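3.2 Connector failures in returned units

Of the 2996 room thermostats collected through the Anwood take-back program, 501 were returned with a complaint of intermittent heating. Units were sorted by age and by the type of building they came from, following the scheme of Steiner and Hollenstein. Units with visible water damage were set aside and are treated in Section 3.4.

Contact resistance was measured at each board connector before any plug was removed. A reading above 50 milliohms was counted as a fault. Most faults were found on the supply line, and few on the sensor lines. Housing age was a weak predictor. The type of building mattered more: units from apartment blocks with shared boiler rooms failed earlier than those from single homes, and the gap remained after correction for hours of use.

In 37 units the resistance fell below the limit once the plug had been pulled and seated again. These are listed as "recoverable" in Table 4. The Baumgartner method would class them as sound, and our fault rates are therefore slightly higher than those reported for the Plevimgate stock. We did not test whether the recovered contacts stayed within the limit over a full heating season.

Plug and board layout vary widely across electronic products, and the limit used in this section should not be carried over to other connector families without new measurements. 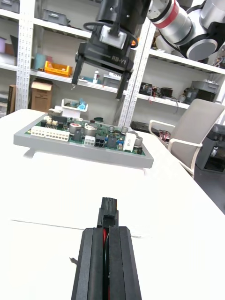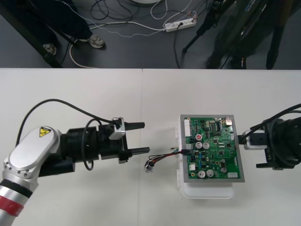
Figure 5. Left: small black connector plug, with a circuit board in a gray tray behind it. Right: white work table seen from above.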